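Pergate Robot Workshop: Open Day Questions
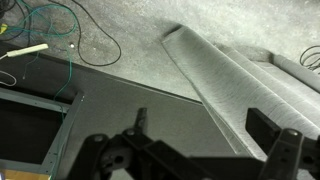
Last updated 19/06/2021. These are the questions we have had most often by email and on the phone. If yours is missing, write to Perla Jaramillo at the workshop office and she will get back to you, usually the same day.

What is the open day?

A chance to come into the Pergate workshop, see the robot arms running and talk to the people who build and program them. We hold one each June. It is a working day for us, so you will see jobs at whatever stage they have reached. Some of them will go wrong while you are watching.

Do I need to book?

Yes. We can take 50 visitors over the day and the places are split between the morning and afternoon sessions. Book through the form on the visits page. You will get an email with your session time on it. Please bring it, on paper or on your phone.

How much does it cost?

Nothing. There is a tin for the tea and coffee.

Where are you?

Unit 4, Ponce Yard, behind the tile warehouse. Most satnavs take you to the front of the warehouse, where there is no way through. Carry on past it and take the next left. The workshop door is the green one with the bell beside it.

Is there parking?

A little, in the yard. Please leave the bays by the roller door clear for deliveries. The road outside is free to park on and there is normally room after the school run. The bus stops at the end of the road.

What will I see?

The main demonstration is picking up and moving soft materials, which is most of what we work on. Rigid parts are fairly easy for a gripper because they stay the shape they were. Carpet, felt and cloth bend, slip and unroll, and the arm has to cope with that. Efe Oyewole runs this one and repeats it through the session, so it doesn't matter if you miss the start.

Milagros Aguirre will be at the software bench showing how a job is put together, from the first rough movements to something that can run without a person at the controls. She is happy to go slowly.

Cirilo Valdovinos has a table of old grippers and spare fingers which you can pick up and handle.

Can I control a robot myself?

Yes, at the Briselia table. Briselia is our small teaching arm. It moves slowly and stops if it meets anything solid. Turns last a few minutes each, and if there is a queue we will ask you to go to the back of it for a second go. The larger arms are run by staff only.

Will the robots be working the whole time?

No. They are stopped between runs while we reset the materials or change a finger. If a run fails, Efe will normally stop and explain what happened before trying again. At last year's open day we logged 47 runs on the main arm, and plenty of those were repeats.

How close can I get?

There is a yellow line on the floor at each demonstration. Stay behind it unless a member of staff asks you to come forward. Please don't step over to pick something up, even if the arm looks as if it has stopped – it may only be waiting for its next instruction.

What should I wear?

Flat, closed shoes. The floor is concrete and there can be cables and the odd screw on it. Anyone in sandals will be asked to watch from the seating area. Tie back long hair if you want to use the Briselia arm. The workshop is cool even in June, so a jumper is a good idea.

Can I bring children?

Yes, from the age of eight, with an adult. One adult can bring up to three children. The demonstrations involve a fair amount of standing and waiting, which younger ones may find dull. We can't take pushchairs on the workshop floor.

Is the building accessible?

The entrance is level and so is the route to the seating area, where you can see the main demonstration. The accessible toilet is next to the office. Parts of the workshop floor are tight for a wheelchair. Tell Perla when you book and we will move benches beforehand. She can also arrange a quieter slot at the end of the afternoon.

Is it noisy?

Less than people expect. The arms hum and the compressor cuts in now and then. There are ear defenders by the door.

Can I take photographs?

Yes, for your own use. Please ask before photographing other visitors or staff. No flash near the arms, as it upsets the cameras. The shelves at the back hold customers' work and are covered on the day – please leave the covers on.

Can I bring something for the robot to pick up?

We get asked this a lot. You can, within reason. It should weigh under 2000 grams and have no sharp edges, and it shouldn't be anything you would mind having dropped. No liquids and no food. Hand it to Efe at the start of your session. He will fit in what he can.

Is there anything to eat?

Tea, coffee and biscuits in the office. There is a café on the main road.

Do you do school or company visits?

Yes, outside the open day. Emiliano Quezada looks after group bookings. Give him a few weeks' notice and an idea of what your group already knows.

What if I can't come after all?

Please cancel using the link in your booking email so that your place goes to the next person on the waiting list.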